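Skatmont Community Storage – Frequently Asked Questions

Updated 2024-03-11

Booking and access

How do I book a unit?
Fill in the form at the front desk or use the online booking page. You'll need photo ID and a current street address. We can't accept a PO box on its own.

What sizes do you have?
Lockers, single units and double units. Lockers are upright cabinets with a hinged door and suit documents, tools, camping gear and the like. Doubles are on the ground floor only and there is usually a waiting list.

What are the access hours?
The Widenent Street gate opens at 6 am and closes at 9 pm, seven days a week. If you need to get in outside those hours, ring the office the day before.

Can I look inside a locker before I sign?
Yes. Ask at the desk and open the door all the way so you can judge the depth and see where the shelf sits. Shelf height varies between the older and newer rows.
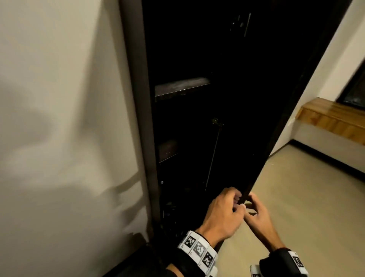

Fees and notice

How much is the deposit?
The deposit is $48 for a locker and $73 for a unit of any size. It goes back to the account you paid from once the space has been checked.

Is it cheaper to pay for the year?
A locker paid 12 months in advance is $684. There is no annual rate for doubles at present. We review all prices in June and write to current customers before any change.

How much notice do I have to give?
Two full weeks, in writing. Email is fine. Notice given over the phone doesn't count, even if someone at the desk wrote it down.

Cleaning and moving out

What condition should the space be in when I leave?
Empty, swept and wiped down. Baby wipes or a damp cloth will do for shelves and small furniture – please don't use bleach on painted metal. Put used wipes and tissues in the bin by the loading dock. They block the toilets.

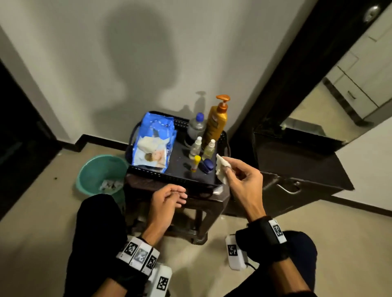
Can someone else collect my things?
Send us a signed note with their full name and the unit number. They need to bring their own ID, and we'll keep a copy of both with your file.

What if I leave something behind?
We hold it for two weeks and email you once. After that, small items go to the Arumugam Road op shop and rubbish goes to the tip at your cost.

What should I do about damp?
Leave a gap between your goods and the back wall, and keep cardboard off the floor. A plastic stool or an upturned crate is enough to lift a few boxes. Open plastic trays are good for small loose items and let the air through.

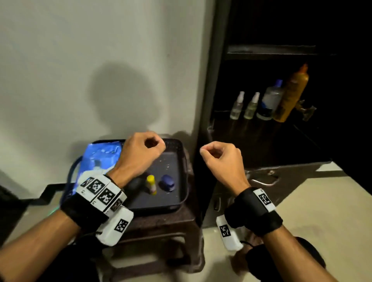
Moisture absorbers help over winter, but check them when you visit, as a full one can tip and leak. Mattresses and lounges should go in breathable covers. If you notice water on the floor or a stain on the wall, tell the office the same day so we can move you to another space.

Insurance

Are my goods insured?
Not by us. Many home contents policies cover stored goods up to a limit, so check yours first. The desk also has forms for the Mininik storage policy, which is billed separately and has to be cancelled separately when you move out.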